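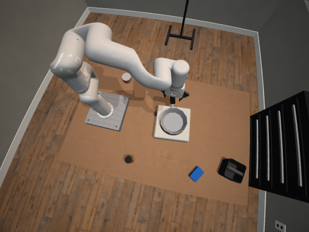
Issue 164, p. 3

Trultano is hiring a software engineer for manipulation planning. The work is grasp and trajectory planning in simulation, mostly an arm handling cookware at a portable stove, plus regression tooling for our 2706 scripted episodes. Required: C++, Python, collision checking. Start in April. Send a resume and one code sample to Afshin Akbari.
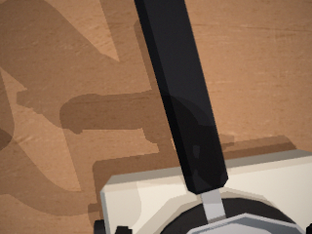

Mehrangiz Shahbazi adds that applicants should expect more time on contact parameters and log replay than on new planners.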